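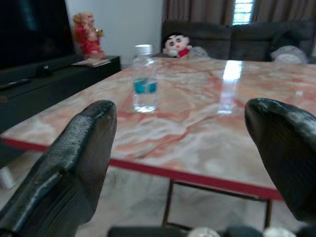

Wrist camera view, gripper open, bottle on the marble table

Gripper stops short of the bottle and throws a force fault. Is it really the table?

Posted by Roland Rowbotham in Arms and Grippers

I have a Derkeo two-finger gripper on a small arm at home and I'm trying to get it to pick up a plastic water bottle. Clear bottle, white screw cap, teal-blue label, partly filled. The arm comes in level, slows down, and then one of two things happens. Either it stops short and closes on nothing, or it keeps going, nudges the bottle and quits with fault 202, which the manual lists as "unexpected contact force" and then says nothing more about.

The seller's support told me the marble top is "confusing the depth reading" and that I should put a matte cloth down. I don't buy it. The table is shiny, fine, and there's a bright streak of glare toward the back right, but the bottle isn't standing in the glare. They also told me to update to build 945, which I did in July, and the fault came with it as far as I can tell. Before that it missed but it didn't fault.

What I've done so far: recalibrated the wrist camera twice, cleaned the lens, swapped the cable. Same result. A cardboard box in the same spot gets picked up every time.

Before I start buying tablecloths on the word of a company that blamed my wifi last time, has anyone seen this and fixed it for good?

Chalerm Sangkhawat

Your cardboard box test already says a lot. If the table were the whole problem, the box should give you trouble too, at least now and then. I'd look at the bottle first. Clear plastic is hard for most depth cameras. Some of the light goes through, some bends in the water, and the software ends up with a distance that may belong to something behind the bottle. In your picture that could be the sofa or that doll looking over the edge of the table.

I wouldn't take my word for it either, so test it. Wrap plain paper around the whole bottle, tape it, leave everything else alone and run it again. If it grips, support was wrong about the table, or at best half right. If it still misses, put the cloth down with the paper still on and see if anything changes. Change one thing per run. People on here love to change four things and then thank the last one.

If the paper fixes it, aim for the label. It's the only part of that bottle with any real color on it apart from the cap. There should be a setting for grasp height somewhere in the pick menu. On my unit it defaults to the middle of whatever the camera thinks it sees, and with a clear object that middle can be a bad guess.

Fault 202 is a separate matter. I've had it on two different arms and both times the contact was real: a finger had touched something the arm didn't expect to be there. So I would not turn the force limit down to get rid of it. It may be the only part of your setup doing its job.

Imre Kozma

Just raise the force threshold. Mine is at max and I never get faults. These things are set way too nervous from the factory.

Gemma Heywood

Please don't do what Imre says. With the threshold at max of course you never see the fault. You also don't find out that the arm is pushing on a stone tabletop, or on your hand. I've replaced fingertips for a guy in Driston who ran his like that, and the tips were the cheap part of the bill.

I half agree with Chalerm. Clear bottles are a pain. But I'm less sure the update is innocent. Roland, you say the fault started after 945, "as far as I can tell." Did you keep the log from before? If you did, compare the approach speed in the old runs and the new ones. An update can put settings back to default without telling you, and a faster approach on the same bad distance would give you a bump where you used to get a plain miss. That's a guess until someone looks at the numbers.

Two things to do in the meantime. Empty the bottle or use one you don't mind getting knocked over, especially with a TV that close. And keep the stop button in your hand, not on the sofa.

If the logs show the speed changed, send that to support and ask them to explain it in writing. The cloth answer sounds to me like something read off a card.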